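Notes from the Rain Gauge
Newsletter of the Teltgate Weather Watchers, July 2023

Volcanoes, old diaries and the summer that wasn't

A good many of you wrote in after the last newsletter to ask whether a volcano on the other side of the world can really spoil a summer in Teltgate, and I promised I would come back to it once the hay was in and I had a quiet evening. The hay is in (mostly!) and the evening is quiet, so let me put the kettle on and have a go.

The short answer is yes, sometimes, but it has to be the right sort of volcano. What matters is how much sulphur gets up into the high, dry air well above the clouds. Ash looks dreadful and makes all the pictures in the papers, but it falls out again in days or weeks. Sulphur gas is another matter. It turns into a very fine haze of droplets, and because there is no rain up there to wash it out the haze can hang about for a year or two, spreading round the globe and sending a bit of the sunshine back where it came from. A big eruption near the equator does this best, as the winds up high carry the haze towards both poles.

The famous one is Tambora, in 1815, and the year after it was the one people called the year without a summer. Frosts in June in New England, failed harvests over much of Europe, and rain, rain, rain. I have always loved reading about that year, if loved is the word for something that left so many people hungry.

Now to our own corner. Noeline Whitelaw has very kindly lent me the farm diaries from Sterklow, which her family kept up through more generations than I can follow, and I have been going through them at the kitchen table with a magnifying glass and a great deal of tea. The handwriting in the early ones is a trial. But the weather is there on nearly every page, a line or two before the business of the day, and I have now copied out 149 entries that mention frost, snow or "cold for the time of yr", as the diarist puts it. There is a lovely run of grumbles about late hay that I should dearly like to pin on a volcano, and I have had to be stern with myself over it. A cold July in one valley can come from nothing grander than a stubborn low sitting over the North Sea. Unless the thermometers were down over half the world at once, you can't go blaming a mountain.

That is the trap with all of this, and I have fallen into it more than once. You know the date of the eruption, you go looking for a chilly spell afterwards, and of course you find one, there being always a chilly spell if you wait long enough. Luzius Lehner put it rather better at our talk in the spring. He has us start from the diaries with the dates of the eruptions covered up, mark the odd years first, and only then take the paper off and see whether anything lines up. I tried it with the Sterklow books and got two hits and five misses, so make of that what you will.

Several of you asked about Karkar as well, the volcano island off New Guinea, after it came up in the quiz. It has certainly been lively in its time, but I have found nothing to suggest it ever cooled a summer here, and I am sorry to disappoint the Quinlan table, who were so sure of their point. The point stays where it is, I'm afraid.

If you have old diaries, letters or parish magazines with weather in them, please do bring them along. They needn't be grand. A pencilled "snow on the tops" on the back of a seed list is worth having, so long as there is a date with it. Please don't press them flat under books or mend them with sticky tape. Just slip them in a large envelope and write your name on the outside. We have 200 of the printed recording sheets left, and anyone who would like a few to fill in at home need only ask.
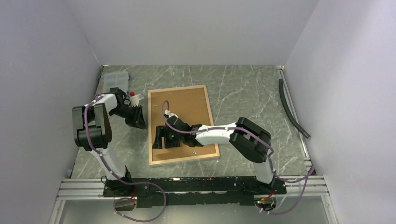
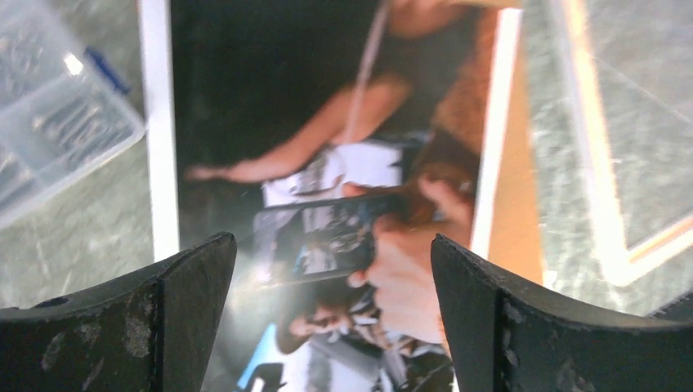
Two views from the one table, the second of them close up.

Comments

Marjorie P.
Lovely piece, thank you. My grandmother always talked about snow falling on the blossom but could never say which year. Would you still want it without a date?

Old Gauge
Two hits and five misses is what I would expect from tossing a coin, and a poor coin at that. More of the diary grumbles please!

Quinlan table
We still say the question was badly worded.

Beth at the mill
I would like ten of the sheets if there are enough to go round. Our gauge has been leaning since the gales but we have straightened it now.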